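Ticket: letters coming off the cloth backdrop
Product: Flirkitz foam letter set, large and small
Opened by: Pranab Bhuiyan
Handled by: Selvaraj Dissanayake, Mokotus support
Status: open

Pranab, 9:10
We put the letters up on black cloth behind the table in December. Two of the small ones have come off overnight since then, never the big ones. I pressed them back on and they held for the day. The cloth has creases in it and I can't get them all out. Setup with the small case open on the table: 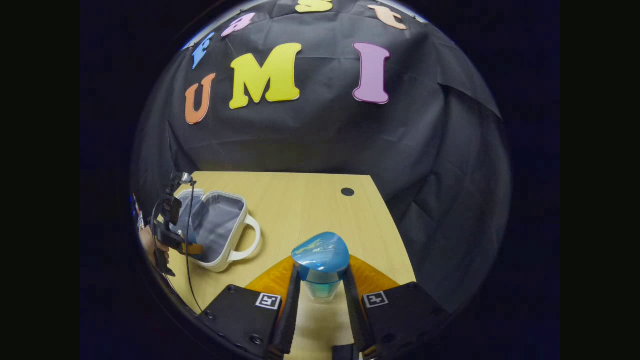
Can the letters go on cloth that has already been hung?
They can, but the cloth should be pulled flat where each letter goes, and each letter should be pinned in two places.

Selvaraj, 11:40
Thanks. Please take down the small letters only and steam the top of the cloth on low. Leave it hanging for 2 hours before you pin again. Keep the large M where it is — moving it means respacing the whole row. Is the side of the cloth fastened or hanging free?

Pranab, 14:25
There are small dark clips down the left side. Steamed it, waited, put the small letters back. Still some wrinkles.

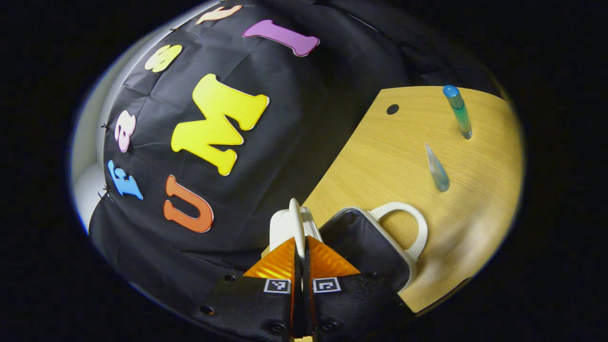

I have 10 spare pins left from the set and can use those on the top row. The cloth itself is from Vodley, bought separately — I don't have the weight of it.

Selvaraj, 15:05
Use the spares. I'll leave the ticket open for 14 days. Write back if a letter drops before then.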